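Civum Desktop Arm Kit
Small servo arm for classrooms, workshops and home benches

Price: $179 per kit
Ships in: 2 boxes
Sold by: Gostudstead

If you've been wanting to bring a robot arm into your space and kept getting scared off by the prices, take a good look at this one. The Civum is a small arm with a two-jaw gripper, and it does the thing we love most in a starter kit: it gets people picking things up and putting them down on the very first afternoon. We've had these on our own benches since April and we still fight over whose turn it is!

What you pay for, and what you don't
The kit covers the arm, the servos and the cables. It doesn't cover the computer, the table or the outlet you plug it into, so please budget for those before you order a whole set. Most buyers already own a monitor and a sturdy desk. A good power strip is the item people forget, and you'll want one with spare sockets, within easy reach, with its own switch. 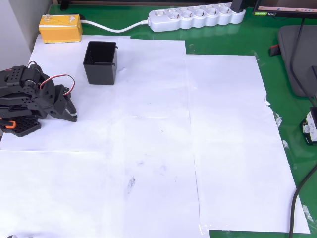
Plan on a plain, light work surface too. Printer paper taped down at the edges is perfectly good and costs next to nothing, and you can swap a sheet when it gets marked up. Add a small open-topped box or two as targets and you have your first pick-and-place exercise – no special mat needed. Tomás Serrano in our workshop keeps a whole drawer of odd little containers for this and would happily talk about them all day.

Budgeting for a group
One arm for every two or three people works well. Any more than that and somebody ends up just watching. For a first purchase we suggest setting aside $300 per station, which leaves room after the arm for a power strip, tape, paper and a spare servo. Do buy the spare servo. Beginners push the gripper into the table (we all did it) and waiting on a part in the middle of a course is no fun.

Bigger orders
Orders of 18 kits or more are packed by station, with the cables already sorted and labeled. Nadège Delorme handles school quotes and can split an order across two budget years if that helps you get it approved.

Goes well with
Mendes spare servo pack
Serenville lesson cards, beginner set
Clear tape, wide roll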